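**Re: [bench-arms] two-arm kit from Talside – anyone bought one?**

From: Nesrin Akgül
To: bench-arms list

Replying to Şengül's questions below, in order more or less. Typing this between runs so forgive the mess.

> On Friday Şengül Aksoy wrote:
>
> Hi all. We're looking at the Talside two-arm kit for the Pedcombe shop. Quote came in at 2,605 for the pair with grippers, plus 376 for the base. Does anybody on here own one? Mainly want to know:
>
> 1. is it any good with soft stuff – bags, film, foil. We don't care much about blocks and cups
> 2. how long did setup take, start to finish
> 3. is the support plan worth paying for (they want 529 a year)
> 4. can you run it low, near the floor, or does it have to be on a bench
>
> Also had a quote from Jadgate but they won't send a demo unit, so it's hard to compare.
>
> Thanks, Şengül

We've had ours since September. Not a full review, just what I know.

**Price.** Yours is the same as ours for the arms. We didn't pay separately for the base, so ask again – it was bundled when we ordered and I don't see why it wouldn't be now. Get the spare finger pads thrown in too. You will want them.

**Setup.** Unboxing to first move was one afternoon. First *useful* move was more like three weeks, most of that my own fault. The calibration steps are in the wrong order in the printed guide, do the wrists BEFORE the shoulders whatever page 21 says. The PDF on their site is fixed, or it was last I looked. Cable for the left gripper is on the long side and wants to wander off across the floor. Velcro it. I keep meaning to.

**Support plan.** Mixed. Replies are quick and the people know the product, but two of my four tickets ended with "update the firmware" and that was it. If you have someone in the shop who's ok reading logs, skip year one and put the money in spares. If you don't, buy it.

**Running it low.** Yes, works. We're on carpet in a normal room, no bench at all. Things to know:

- the arms reach down to floor level fine but the wrist gets awkward if you go right in close to the base, leave some room
- head camera is ok looking down, but shiny material still throws the depth off. Overhead lights make it worse
- carpet is forgiving on the fingers, bad for crumbs. Flecks and scraps don't get picked up by the default grasp settings, too small and too flat

**Soft stuff.** This is what you really asked so I'll give it more space. Better than I expected, with conditions. One gripper on thin plastic is hopeless, it just folds up on itself. Two grippers, one per side, is a diffrent story. Set them both to the light grip profile, not the default, and match the heights before you pull. I'd say bags are the strongest case for buying the pair over the single arm.

Foil is harder. It creases and then keeps the crease, so your second grasp is never on the same shape as your first. It also sheds bits. The job we're on now is black bags with foil on the upper part, stretched between the grippers over a round bowl:
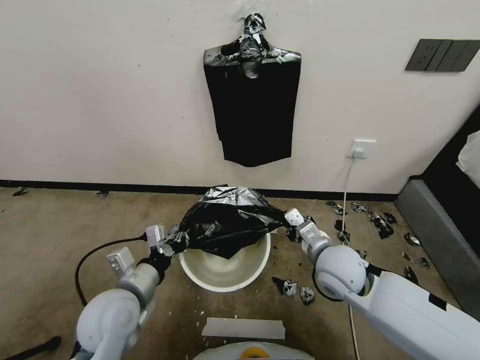
**Where it falls down**

- no real sense of how hard it's pulling. There's a current reading and you can put a limit on that, but it's coarse. For film I'd set the limit well under what they suggest
- small scraps, see above. If your job includes clearing up after, budget for another tool or do it by hand
- the two arms don't share a speed setting in the basic software! You set each one. Forget and one side leads the other, which is no good when they're both holding the same bag
- manual says almost nothing on soft materials. One paragraph

**Jadgate.** Only used theirs at someone else's place, for an hour. Nicer wrist, worse fingers, software felt unfinished. Wouldn't buy without a demo unit either. Push them again, or try Sarıgül, they resell both and might lend you one.

So for your shop, if it's mostly bags and film – yes I'd get the Talside pair, ask for the base free, skip the plan unless you need hand holding. If it's mostly foil I'd want to see it run on your material first. Send me a few samples if you like and I'll put them through, just tell me what thickness and which side is coated.

Does anyone else on here have a grip profile for foil they're happy with? Mine is a hack and I'd gladly replace it.

Got to go, it's beeping at me

Nesrin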